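Lemma Bench Practice Pack from Drandberg

Wrist lights you can read at a glance make good lab habits so much easier, and the Lemma pack is built on them!

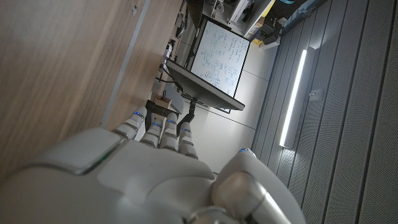
How long does the pre-start check take?
Up to 5 minutes per pair of arms.

Start with fingers up, clear of the desk.

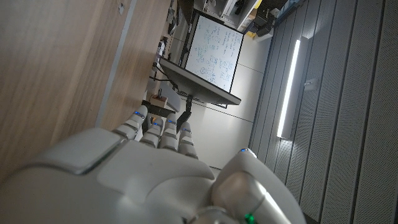 Cable and cloth rules

Keep leads away from the grip – and stop before you untangle anything.
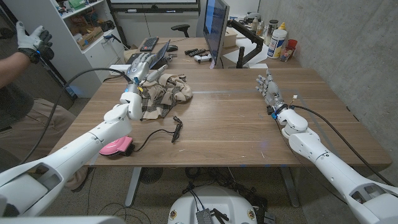
Left hand closed on the cloth, right hand open

We love a plaid cloth for this, as the checks show up folds nicely.

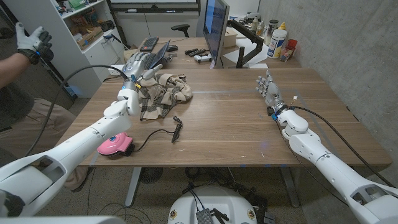 Log each grasp, then rest both arms for 30 seconds. Wall card included.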